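Binine Opens Household Battery Drop-Off and Launches the Sovton Sorting Tray

8 February 2022
By Ayodele Akinola

I have a drawer at home that I don't like opening in front of guests. You probably have one too. Mine had takeout menus, two tape measures, a bike key for a bike I sold, and batteries rolling around loose every time I pulled the handle. Were they dead? Were they new? No idea! I'd try one in the remote, get nothing, and then put it right back in the drawer, which I am told is a very common thing to do.

So I'm really happy to announce that Binine, my little home goods shop, is now taking used household batteries at the front counter, every hour we're open, free of charge. You don't have to buy anything and you don't have to be a regular. Bring them in a jar or a bread bag or your coat pocket and we'll take it from there.

We tried this out quietly last July, mostly to see if anybody wanted it. I put a bucket by the register and a handwritten sign, and by the end of the month we had 848 batteries. I had to borrow a hand truck to get them out to the car. One family brought in a whole cookie tin that had been riding along with them through three moves (they kept the tin, I did ask). That was enough to tell me the bucket needed to become a real thing with a real shelf.

The shelf is up now, on the left as you come in, next to the dish racks. We take the regular sizes, AAA, AA, C, D and 9-volt, plus button cells and the rechargeable kind. Please put a piece of clear tape over the ends of 9-volts, button cells and anything rechargeable before you bring it. If you forget, there's a roll of tape hanging on the shelf. We can't take car batteries, or anything swollen or leaking. For those, please call your local household hazardous waste site and ask what they want you to do.

The other half of my news is the Sovton tray, and I've been itching to talk about this one. It's a shallow sorting tray, 8 inches across, with 7 sections, and it's made for going through that drawer at the kitchen table. New ones go on one side, used ones on the other, mystery ones in the middle until you've had a chance to test them. It has a lid that snaps down so it can go back in the drawer without everything sliding together again. I worked on the shape with Dustovora, the small workshop that makes our drawer dividers, and we went back and forth on the lid for longer than I'd like to admit. The first one popped off if you looked at it wrong.

We're starting with a run of 50 trays, sold only in the shop for now. If they go, we'll make more, and I'd love to hear what you'd change. A customer already asked for a spot for a tester, and I think she's right, so that's on the list for the next round. There's a notebook on the battery shelf for ideas. Write in it! I read it every night when I close up.

I'll also be doing a short drawer clear-out demo at the counter for anyone who wants to bring a messy one along. And I do mean the whole drawer, pulled out and carried in if it fits through the door. Stop in or ask for me, Ayodele, at the register.

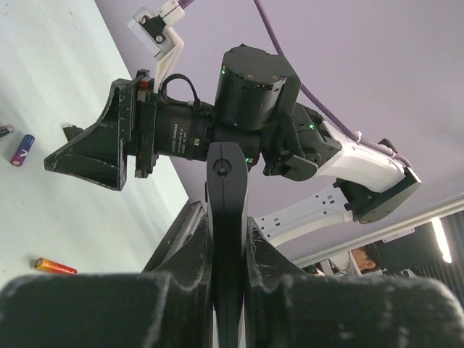 Sorting goes so much faster when you tip everything out first and give it some room. A plain, light surface is my favorite for this, and even three batteries scattered on a white tabletop are easy to pick out and check one at a time, where the same three in my old drawer would have been hiding under a menu. Do a few, tape the ones that need it, and bring the used ones by the shop whenever you're out this way.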